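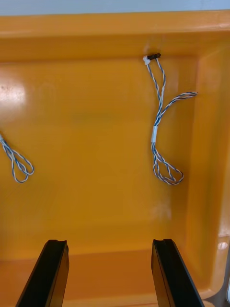 Bruvell Wiring, Tratbridge: the harness room

Posted 29 Dec 2022

The harness room at Tratbridge makes small cable assemblies for heating controls, pump sets and a few kinds of ticket machine. Until March all the sorting and tray work was done by hand. There is now a robot arm on the Flarwood line, which picks finished harnesses out of trays and passes them to the test bench. This page is for families, for the people at the Saxena site who are getting the same equipment next year, and for anyone on the late shift who has never seen the room in daylight.

The notes follow the order of the work.

Cutting and twisting

Wire comes in on drums and is cut to length on the same machines we have had for years. The blue and white pairs are twisted before they reach the benches. Nothing about this stage has changed, apart from the drums being moved nearer the door so the trolley has a clear run.

Fitting connectors

Still done by hand. Connectors go on at the benches by the window, and each bench keeps its own set of crimp tools. There was talk of automating this first. The people who do it pointed out how many part numbers go through in a week, and the plan was dropped at the second meeting.

Sleeves

The short white sleeve goes on where the branches come together. It holds the bundle and gives the tester a place to look when checking lengths. A harness without its sleeve goes back to the bench it came from. It used to go in a box marked "odds", which was emptied when somebody remembered.

Trays

Harnesses go into the orange trays a few at a time, laid flat and kept apart. This is the biggest change for the bench staff. We used to fill a tray to the top and let the tester untangle it. The arm can't do that, and neither could most of us without swearing. Fewer pieces to a tray means more trays, so we bought 200 extra, and the washing rota had to be rewritten.

Orange tray, Flarwood line, seen from the arm's wrist camera. Gripper open, with a blue and white twisted harness over towards the right-hand wall and part of a second one at the left. The white and black connector is at the far end.

Picking

The usual pick is near the connector, where the wire lies straightest. Loops are the trouble. Twisted wire curls back on itself when it is put down, and a finger can go through a loop and bring up the wrong piece. The arm tries a tray up to 4 times, then stops and puts an amber light on. Whoever is on the line comes over, moves the harness and presses the green button.

Glare was a problem in the first weeks. The overhead lights make a white patch on the floor of a tray, and the camera has trouble with anything lying under it. One lamp has been moved. New trays are shinier than old ones, so the scuffed ones are kept for this line.

Testing

The test bench is where most of the old sorting staff now work. On its best shift so far the line put 872 harnesses through. A normal shift is well under that, and the figure on the wall board is the one to go by. Testing is a sitting job with a good deal of looking in it. Two people asked to go back to the benches after a month and did. The rest have stayed, and all of them have had the training for the higher grade.

Minding the arm

There is one minder to a shift. The job was advertised inside first and both places went to people from the room. The minder clears stoppages, wipes the gripper fingers and the camera cover, changes trays and writes up the log. It is more walking than it sounds. The log for the first month has 320 entries, most of them "tangled" and a fair few of them "no idea". It is kept on paper next to the line and anyone can write in it.

What people have said

We put a sheet up in the canteen and asked. These are copied as written.

"My hands are better. I had stopped knitting and I have started again."

"Miss the talking. You could talk when you were sorting. You can't when you're testing."

"It is slower than I am on a good tray and it doesn't have bad afternoons."

"Would like to know what happens if Flarwood goes to two arms. Would like it in writing."

"The amber light wants to be higher up. I can't see it past the racking."

The light has been raised. On the second arm, the answer given at the staff meeting was that no order has been placed, and that the agreement on jobs in the room runs for as long as the present contract. A copy is on the noticeboard by the lockers.

For the Saxena site

Bring your own trays when you come to see the line, with your own harnesses in them. Ours are mostly light twisted pairs and yours have thicker wire, which may lie differently. Flat shoes, no scarves, hair tied back. The room is cold until mid-morning. Visits are arranged through the Tratbridge front office, and the early shift is the best one to see because the minder has more time then to answer questions.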